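Home Manuals Cells Bench arms Spares Contact

Braldale Bench Cell – Set-up and Care
Section 4: Setting up the brush task

This section covers the PiPER arm on the Braldale bench when it is used with a flat paintbrush and a pile of mixed grain. Read Section 3 first if the arm has been moved or taken off its mount. Changes to this section go to Ghada Tarawneh.

4.1 Checking the arm

1. Switch off at the bench isolator and wait until the status light is out.
2. Run a hand along the thick cable from the outlet to the elbow. It should form an open loop over the joint with no flat spots. If it has been pulled tight, slacken the clip nearest the base and feed some length back.
3. Check the two thin leads at the gripper. Each needs enough slack for a full turn of the wrist in both directions.
4. Try the screws on the gripper plate with the small hex driver. Nip them up by hand only.

CAUTION: Do not peel off or cover the warning label on the gripper motor. If it is damaged, order a new one under part 1354.
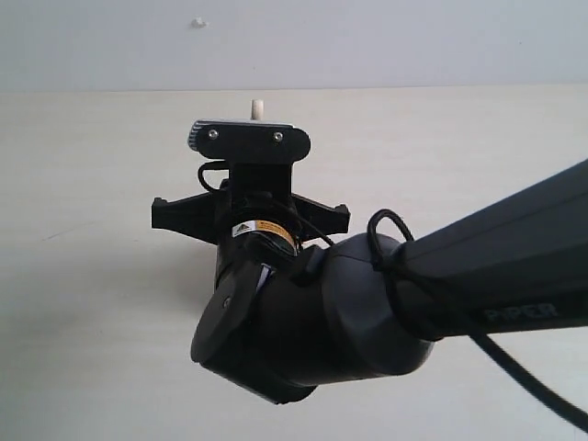 5. Wipe the fingers with a dry cloth. Grain dust works its way into the slides and makes the gripper close unevenly.
6. Switch on at the isolator, start Timeo and let the arm find its home position. Keep hands off the bench until the homing message has cleared.

Note: If homing stops with a cable fault, go back to step 2 before you ring anyone. Most of the faults logged on this cell have been a lead caught behind the wrist.

4.2 Laying out the bench

1. Clear the bench and wipe it down. Old grain left near the wall will be picked up by the overhead view and spoil the start check.
2. Tip out one scoop of the grain mix to the left of the brush position. Spread it into a thin patch with the edge of a card. Do not heap it.
3. Lay the brush flat to the right of the pile, bristles towards the operator and handle towards the wall. Leave a clear gap between the two.
4. In Timeo, choose Approach and set the speed to 20 per cent. The arm will move to the handle and stop short of it.
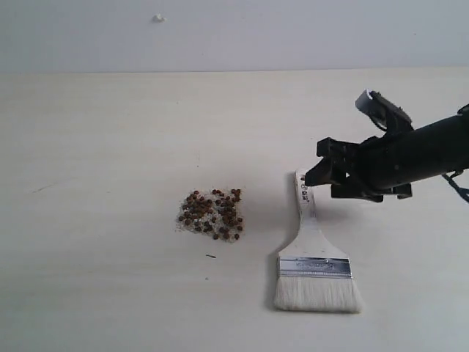 Figure 4-2. Gripper at the upper end of the handle, brush lying flat to the right of the pile.

5. Look at the fingers from the side of the bench. If they are set to come down on the metal band, move the pick point up the handle by two steps in Timeo and run Approach again.

CAUTION: Keep clear of the fingers while Approach is active. The arm can restart without a warning tone when a pick point is changed – this has been reported to Merrick and will be put right in the October release.

4.3 Testing the grip

1. Press Grip. Wait for the force reading to settle at 500 on the Timeo screen.
2. Press Lift. The brush should come up with the bristles pointing down and the handle held below the printed marks.
3. Watch the brush for a slow turn in the fingers. A slight lean is acceptable. If it keeps turning, press Stop, support the brush by the metal band and open the gripper. 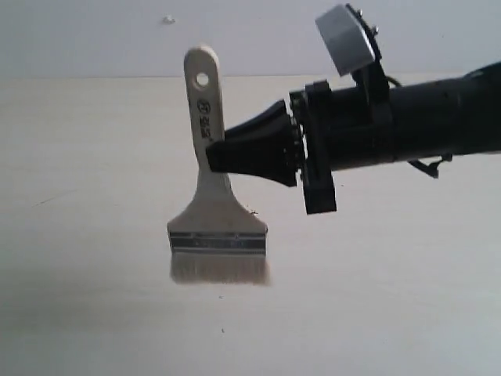 4. Press Lower, then Release. Let the arm draw back to its home position before you reach in.
5. Repeat steps 1 to 4 with the speed at the normal setting. Enter the result in the cell log, along with the finger set in use.

Note: The smooth Hilto finger pads wear faster than the ribbed ones. Change both pads together, and run the grip test again after any change.

4.4 Resetting between runs

With the arm at home, put the brush back in its start position and square up the handle by eye. It need not be exact, as the start check allows a small tilt. Shake out the bristles over the waste tray first, or stray grains will end up under the brush.
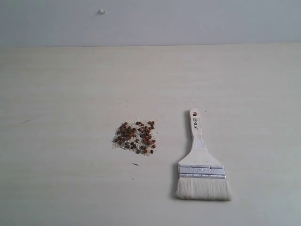 Top up the pile only when the start check asks for it. Bits of husk and dark specks on the bench do no harm during practice runs, but they should be lifted off with tape before a logged run. Do not use the air line. It blows the fine grain into the base of the arm.

If the start check fails 2 times in a row, leave the bench as it is and call Omar Abou Jaoude. Full cleaning is done on Tuesday and is covered in Section 5.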